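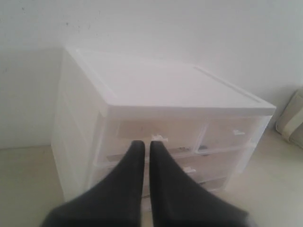
# The Cutley Tapes: Complete Series Box Set

**Format:** audio drama, 18 CDs
**Publisher:** Ploline
**Language:** English
**Suggested for:** adults and older teens

The Cutley Tapes is a full-cast thriller set in a river town where the largest employer, the security contractor Rasetti, also pays for the police department. When a records clerk finds a recording of a meeting that was never supposed to have taken place, she has one weekend to get it to a federal judge.

All 4 seasons are included, with the episodes in their original running order. Season two has the longer version of the courthouse episode, which was trimmed for radio. The music is the same as in the broadcast version except for one song in the season three finale — we could not renew the rights, and a new recording by the house band takes its place.

## What's in the box

- 18 audio CDs in card sleeves
- Printed episode guide with cast list
- Fold-out map of Cutley and the Rasetti plant
- Code for downloading the whole series as MP3 files

The discs play in any standard CD player. The download code works once and has no expiration date. Enter it on the Ploline site, under My Library.

## Edition details

This pressing is limited to 3,000 sets. The first 900 ship with a bonus interview disc, packed separately and not sold on its own. Orders are filled in the order they come in, and the product listing will be changed when the bonus disc runs out.

Release date: 21 August 2023. Orders placed in July ship that week.

## Before you buy

The series contains gunfire, strong language and one long interrogation in season four. Each episode runs about 45 minutes.

If you own the Keane edition of season one, the recordings are the same ones, remastered at a more even volume. The Keane discs had quiet dialogue and very loud door slams — several listeners wrote in about it.

Returns are accepted on unopened sets. Damaged discs are replaced one at a time, so please include the disc number when you write.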